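Sorting out the old lab glass

July 2023

I finally got round to the glassware this week. It had been in two boxes under the stairs since May, when Gisela Seidel cleared out the prep room at her school and asked if I wanted any of it before it went to the tip. I said yes without asking how much there was.

Most of it is ordinary stuff. There were test tubes, a few watch glasses and a bag of rubber bungs that had gone hard, which I threw away. I washed the rest in the kitchen sink with washing-up liquid and a bottle brush, then rinsed it again, as our water leaves marks on everything.

The pieces I wanted to keep went on the wooden table so I could look them over properly. I ran a finger round the rims to feel for chips and held each one up to the window.

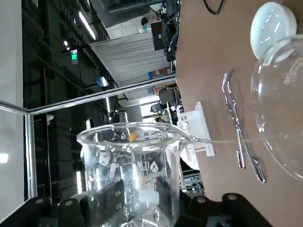 Beakers are the easy ones to find a use for. The markings are good enough for mixing plant feed, and a spout saves a lot of mess. I wouldn't use any of this for food, whatever it was like after washing.

Round-bottom flasks are more of a nuisance. They need a cork ring to stand in and I only have one, so I've ordered another for £3. Stoppers stay with the flask they fit, otherwise I'll spend an evening trying them all.

I've kept the crucible tongs too. Ludger Hamann says he'd like them for his enamelling if I don't get on with them. He can also have the spare test tubes, if he brings his own box.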